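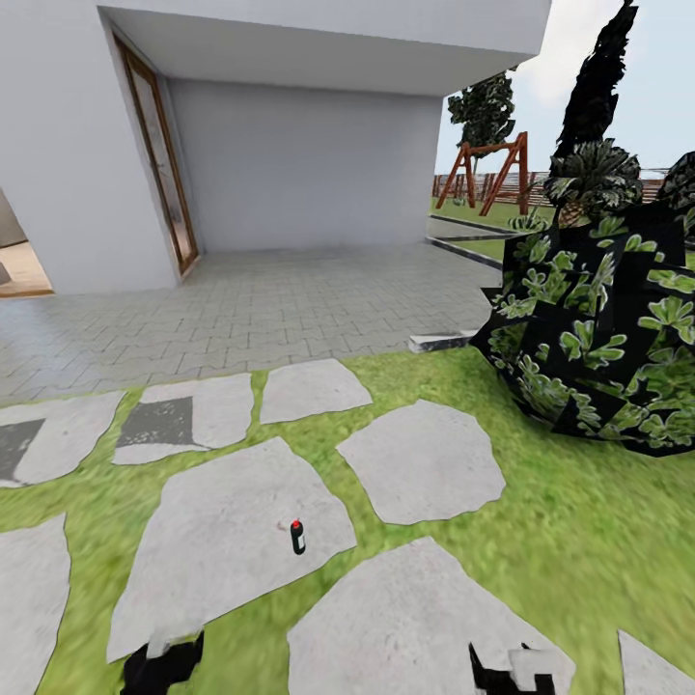
Workplace vaccination clinic - site checklist with comments
Employer: Urio, packing site at Grulby
Clinic provider: Mendano
Inspection on 18th May, before opening

1. Written notice that vaccination is voluntary, shown at the entrance
Result: Not passed at first, corrected
Comment: The notice still had the text from November, when the company rule was that all workers must have the vaccine or lose shifts. This rule was withdrawn after the state order. The old sheet was taken down and the new one put up in two languages.

2. Managers do not see the list of who attends
Result: Passed with remark
Comment: Bookings go through Listivo and the managers have no login. But the paper sign-in sheet was lying open on the desk, so every person could read the names before him. Please use single slips.

3. Fridge temperature written down morning and evening
Result: Passed
Comment: Two readings were missing from last week. The automatic logger has them, and no reading was out of range.

4. Emergency kit complete and in date
Result: Passed
Comment: One adrenaline pen expires soon. Replacement is ordered.

5. Waiting area after the injection
Result: Passed with remark
Comment: There are 19 chairs, which is enough. The clock on the wall is wrong and people use it to count their 15 minutes.

6. Way out to the garden free of obstacles
Result: Passed
Comment: Door opens fully. Some people like to wait outside, and this is allowed if a nurse can see them.

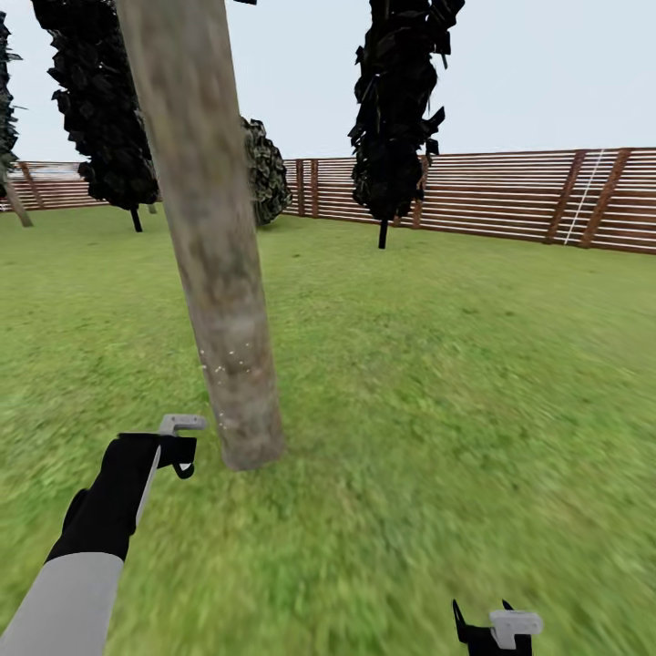
Tree trunk on the lawn, leaning to the left.

7. Sharps bins
Result: Passed
Comment: Closed correctly and below the line. Collection is by Mendano.

8. Consent forms
Result: Not passed
Comment: The form asks for "reason for refusal". A worker who says no should not have to fill in any form. Roughly 2,000 copies are already printed, and they must not be used. I have asked for the new version before the clinic opens again at the second building.

9. Staff know what to answer about the order
Result: Passed with remark
Comment: The answers were different from desk to desk - one person said masks are also covered, which I could not find in the text. A short printed sheet would help.

Next visit when points 2 and 8 are closed.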